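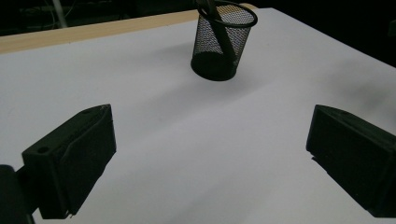
Miroslava Lytvynenko wants to know why a town would ever make a rule about a chicken. She wrote to me in March, and she added that her neighbor's hens are quieter than her own brother, so what's the problem?

Good question, Miroslava! I grew up next door to hens, so I have feelings about this one. Let me tell you how farm rules get made, and I'll use my own town, Mestine, because I know it best.

First, the word. A rule made by a town is called an ordinance (say it OR-din-ence). It's like a law, but it only counts inside the town. Step over the line into Skoryk, the next town down the road, and you might have a whole different set of rules for the very same chicken.

In Mestine the chicken rule is Ordinance 434. I've read it, and it's pretty short. You can keep hens in your backyard if the coop is at least 30 feet from anybody else's house. You can't keep a rooster. Roosters start yelling at 4 in the morning, and if you've never heard one up close, wow, they mean it.

So who decided on 30 feet? The town council did. That's a small group of grown-ups the voters pick, and they meet in a room with very squeaky chairs. Before they vote on something, they hold a public hearing, which means anyone can come and talk. You don't have to be a grown-up! I spoke at one when I was 11. I wanted ducks to be allowed too. My knees were shaking and I forgot the middle part of my speech, but they let me finish.

At the chicken hearing, people did not agree at all. A family on Vurken Lane wanted fresh eggs. The man behind them was worried about the smell, and about rats getting into the feed. Somebody asked for 300 feet between coops and houses, but hardly any yard in town is that big, so that would have been the same as saying no hens for anybody. They argued for a long time and ended up at 30.

What about real farms, the big ones outside town? Those mostly follow state rules. A lot of states have a law that protects farms from complaints about regular farm stuff, like tractor noise or the smell of manure, especially if the farm was there before the houses were. The Tistorier farm near us has been growing corn for 101 years. If I built a house beside it tomorrow and then got mad about the dust, a judge would probably ask me why I moved there. (Fair!)

Rules can change, too. If you think one is silly, you can write a letter to your council and say what you'd like and why. Use your own words, and put your name on it. They might still vote no. They voted no on my ducks, and I'm still a little grumpy about it.

One more thing, Miroslava. You asked if a rabbit counts as a farm animal. In Mestine it's a pet. In Skoryk it depends how many you have, and with rabbits that can change pretty fast.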